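Praktikum Rechnertechnik, Handout 4: Zerlegen und Zusammensetzen eines Desktop-PCs
Kursleitung: Vilho Toivonen
Stand: Mai

Wer das Handout 3 gelesen hat, weiß, warum man sich vor dem Griff ins Gehäuse erdet. Wer es nicht gelesen hat, liest es jetzt. Wir warten.

Gearbeitet wird heute im Inneren eines gewöhnlichen Bürorechners. Schön ist er nicht, dafür kommt man überall heran, und was man lösen kann, lässt sich auch wieder befestigen.

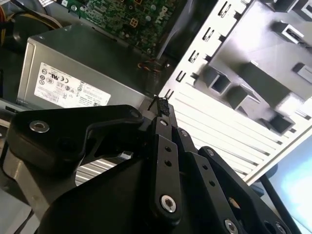
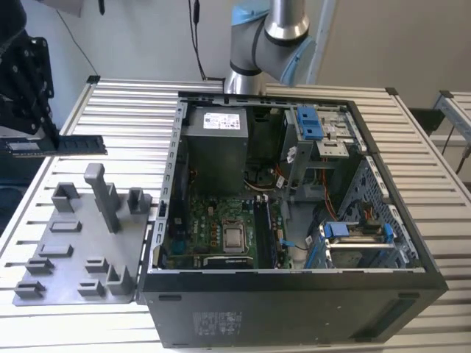 Abb. 1 und 2: Kabelstecker am Netzteil, nahe dem Frontrahmen (erstes Bild); liegendes Gehäuse ohne Seitenwand, Speichersteckplätze leer (zweites Bild).

1. Vor dem Öffnen

Netzkabel ziehen, danach den Einschaltknopf einige Sekunden gedrückt halten. Das Gehäuse wird flach auf die Seite gelegt, offene Seite nach oben. Im Stehen zu arbeiten ist möglich, aber Schrauben fallen nach unten, und unten ist dann immer der Spalt, in den keine Hand passt.

Das Netzteil selbst bleibt geschlossen. Immer. Auch wenn jemand zu Hause schon einmal eines aufgemacht hat und noch lebt.

2. Orientierung

Suchen Sie zuerst das Netzteil, es ist der kastenförmige Metallblock mit dem Typenaufkleber. In Abb. 2 sitzt es links oben, darunter liegt die Hauptplatine mit dem Prozessor im Sockel. Rechts daneben verlaufen die beiden langen schwarzen Speichersteckplätze. Die blauen Kunststoffteile an Laufwerkskäfig und Festplattenschächten sind eine Freundlichkeit des Herstellers: Was farbig ist, darf in der Regel angefasst werden. Der Umkehrschluss gilt leider nur eingeschränkt.

Zeichnen Sie die Lage der Baugruppen ins Protokollblatt ein. Eine Skizze genügt, perspektivische Meisterschaft wird nicht bewertet.

3. Stecker

Stecker werden am Steckergehäuse gezogen, niemals am Kabel. Viele haben eine Rastnase, die gedrückt werden will, bevor sich irgendetwas bewegt. Geht ein Stecker nicht ab, ist fast immer die Nase schuld und fast nie mangelnde Kraft.

Beim Wiedereinstecken gilt das Umgekehrte: Kodierung ansehen, gerade ansetzen, drücken. Lose Enden legt man so ab, dass sie weder im Lüfter noch unter dem Laufwerkskäfig landen. Die Gruppe Kiiskinen vom vorigen Semester hat das anders gehalten und verfügt seither über eine eigene Fußnote in der Laborordnung.

4. Arbeitsspeicher

Module nur an den Kanten halten. Die Kontakte mag man nicht berühren, und die Kontakte mögen es auch nicht. Einbau:

Verriegelungen am Steckplatz öffnen.
Kerbe des Moduls mit dem Steg im Steckplatz vergleichen. Passt sie nicht, Modul drehen. Passt sie dann immer noch nicht, ist es das falsche Modul.
Senkrecht einsetzen und mit beiden Daumen gleichmäßig drücken, bis die Verriegelung einrastet.
Sitz kontrollieren – ein schräg steckendes Modul erkennt man am besten von der Seite.

Der nötige Druck überrascht beim ersten Mal. Biegt sich allerdings die Platine sichtbar durch, hören Sie bitte auf und rufen jemanden.

5. Laufwerke

Das optische Laufwerk und die Festplatten werden von Riegeln oder Einschüben gehalten. Erst Daten- und Stromkabel abziehen, dann den Riegel lösen, dann herausziehen. Diese Reihenfolge wird jedes Semester neu verhandelt und bleibt trotzdem dieselbe.

6. Protokoll und Abgabe

Für den vollständigen Durchgang sind 15 Minuten Vorbereitung und eine Kursstunde vorgesehen. Festzuhalten sind: Reihenfolge der gelösten Verbindungen, Bezeichnung des Speichermoduls, Auffälligkeiten. »Keine« ist eine zulässige Auffälligkeit, »alles« nicht.

Die Protokolle kommen bis 11 Uhr am Folgetag in das Fach mit der Aufschrift Padov. Schrauben, die am Ende übrig sind, bitte beilegen und erklären.

Zur Vorbereitung auf Handout 5: Skript Promel, Kapitel über Bussysteme, ohne den Anhang.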